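Speaker notes – Small Boats, Cold Water
Evening talk, Keka Yacht and Rowing Club, 15 Mar 2020
Speaker: Shirin Abbasi

SLIDE 1 – Title
Thank Harvey for the invitation and the loan of the projector. Say where the exits are. Life jackets on the side table are for trying on at the break, so please do!

SLIDE 2 – The Farkusari
Start with the story, no preamble. A 40-foot ferry, December, five people aboard, engine fire off Montoya Point. Everyone came home. Pause here. I love telling this one because so much of it went right, and most of what went right was done before they left the dock.

SLIDE 3 – The call
Read out the mayday as logged. Luuk Jansen was at the wheel and got the position out first, then the number of people, then the fire. If the radio had died after ten seconds, the coast station would still have known where to go.
Ask the room: who could give their position right now on their own boat, without going below? (Wait for hands. Don't rush this.)

SLIDE 4 – In the water
They had to leave the boat before the lifeboat reached them. Cold shock first – the gasp, the racing heart. Float on your back, let it pass, then think about swimming or grabbing something. Chih-ming Lu had them link arms and keep talking. He told me they sang. Badly.
Crotch straps! Show mine. Show how the jacket rides up without them.

SLIDE 5 – The search
Chart with the drift line. Explain tide against wind in plain words. The lifeboat crew found the raft inside the first search box, and I still get goosebumps at this slide.
If someone asks about phones: yes, carry one in a pouch, but it comes second to the VHF.

BREAK – 5 minutes, tea at the back

SLIDE 6

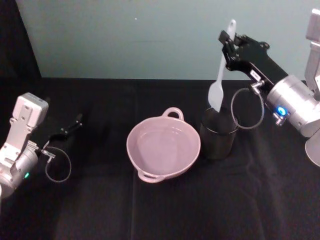 Pink bowl and black utensil holder on a black cloth, between two robot arms.

SLIDE 7 – What to do this week
Check the gas cylinder in every jacket and the date on every flare. Write the mayday wording on a card and tape it beside the radio. Take the kids through it too, they are often the quickest learners on board.
Bahman Babaei runs the radio course and has places left. Point him out, he will be standing by the door.

SLIDE 8 – Questions
Likely ones: cost of a personal beacon, how often to service a raft, dogs. (Yes, dogs should have jackets.)
Finish by the time the bar opens. Leave the card template on screen while people pack up.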